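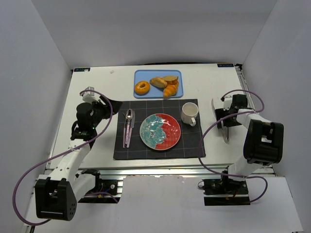 How many demonstrations does a policy need before it can handle a table it has not seen laid out that way before?
More than we planned for, and the spread of starting positions mattered more than the total.

Furkent project report, section 3: Collecting the examples

The breakfast task uses two arms, a tray of bread pieces, a placemat, a plate, a mug and three pieces of cutlery. An operator drives both arms through one full attempt, and joint positions and camera views are logged together. One attempt is one episode. Our target was 3,000 episodes for the shared Horndale set, of which 300 were held back for testing.

Layouts were drawn from a list of nine. In each, the tray stays at the back and the bread order changes. Some layouts put pieces in contact with each other, as early models trained only on separated pieces closed the gripper on two at once. The cutlery is also set close together in some layouts - the handles are the hardest grasp in the task.

Episodes were labelled in Pukex as success, partial or fail. We kept the partials. Fails were stored but left out of training. An episode was thrown away if a cable snagged or if the log had a gap longer than six frames.

Known problems:
Glare on the plate changes with the time of day. Saturday sessions ran later and are overrepresented in the evening light.
Operators favoured the right arm for bread, even where the left was nearer.
Mug handle direction was not controlled until the second batch.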